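Harriet Oyelaran
Thread on waste baskets, and where to put one when you work at a table all day. A few people asked after my post on Thursday, so I've written it up properly.

Harriet Oyelaran
For years mine was on the floor by my left foot. I kicked it, I missed it, and anything flat slid down behind it and stayed there till the next time I hoovered.

Harriet Oyelaran
In July I cleared the lot out. Old receipts, packaging, instruction leaflets for things I no longer own. It came to 17 bags for the paper recycling, plus a box of bits that had to go to the tip on Murkgate.

Harriet Oyelaran
Most of that should never have been kept. It had been put down on the table "for now" and then moved to a drawer when I needed the space. The drawer was the real bin. It just never got emptied.

Harriet Oyelaran
So the first change was the basket itself. I went to Mahmoud's in Jendport, the hardware shop by the bus station, and tried the small ones against a sheet of A4. If the paper won't go in flat without a fold, the basket is too small for me.

Harriet Oyelaran
I went for tan. The table is white and the walls are very pale, and a white basket would have vanished into the corner. I like being able to find it without looking up properly.

Harriet Oyelaran
Second change: it went up on the table. Far right corner, where the side wall meets the back wall. I was doubtful because it uses up surface, but that corner was only ever a place for piles.

Harriet Oyelaran
Things I tried before settling on that corner:
Near left – knocked it with my elbow.
Middle of the back – always in the way of whatever I was spreading out.
Under the table – back to kicking it.

Harriet Oyelaran
The walls help more than I expected. With one behind and one beside it, the basket has nowhere to slide to, and a badly thrown bit of paper bounces back on to the table where I can see it.

Harriet Oyelaran
I did paint the walls again while everything was out. Pale grey with a bit of lavender in it, one tin of Rukov matt, two coats. It marks if you rub at it, so I wipe it with a soft cloth and leave it at that. I'd pick something tougher next time.

Harriet Oyelaran
White tabletops: people warned me they show everything. They do. Crumbs, pencil, tea rings. I've come round to it, as I now wipe the thing down every evening and it takes a minute.

Harriet Oyelaran
What goes in the basket: paper scraps, tape ends, labels, thread, pencil shavings.
What doesn't: food, teabags, batteries, blades, anything damp. Those go downstairs straight away.

Harriet Oyelaran
Batteries especially. I keep a jam jar for them on the landing and take it to the supermarket when it's full. Blades go in an old tin with the lid taped down.

Harriet Oyelaran
I don't use a liner. Dry scraps tip out cleanly and a liner in a small basket always slips down on one side. If you do want one, fold the top well over the rim and knot the spare at the back.

Harriet Oyelaran
The corner as I have it, basket at the far right:

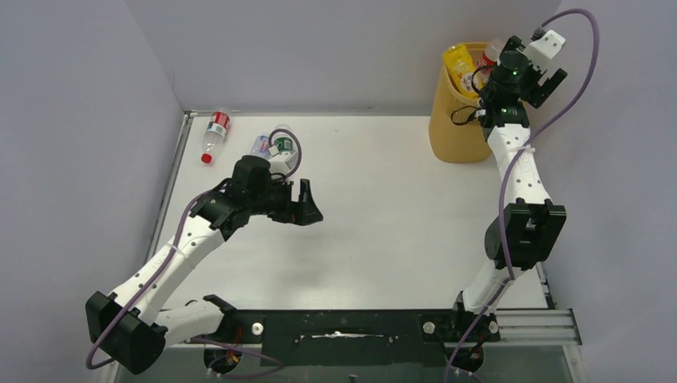

Harriet Oyelaran
How often should you empty a waste basket that sits on the table?

Harriet Oyelaran
Twice a week is enough if it only takes dry scraps. I do mine when it's three quarters full, as past that point things start falling out when you drop something on top.

Harriet Oyelaran
Cleaning it: warm water, a drop of washing-up liquid, an old dish brush, then upside down on the draining rack. Once a month. Wipe the table under it as well – grit collects round the base and will scratch a white surface if you drag the basket across it.

Harriet Oyelaran
Felt pads stop the scratching, if the base is flat enough to take them. Mahmoud's sells them in sheets you cut yourself. Press them on, leave overnight, and don't put them on after washing until the base is fully dry.

Harriet Oyelaran
On paper: I bought a ream of 500 sheets in spring and was throwing half-used ones away. Those now go in a tray for lists. The basket fills more slowly, and I haven't bought a notepad in months.

Harriet Oyelaran
Someone asked about table depth. Mine is deeper than a normal desk. On a 600 mm one I'd still use a back corner, but with a narrower basket, or you'll lose the space for your forearm.

Harriet Oyelaran
Someone else asked about lids. I had one with a lid. I ended up leaving things on top of the lid.

Harriet Oyelaran
Next thread will be the drawer, once I've finished going through it. There's a lot of string.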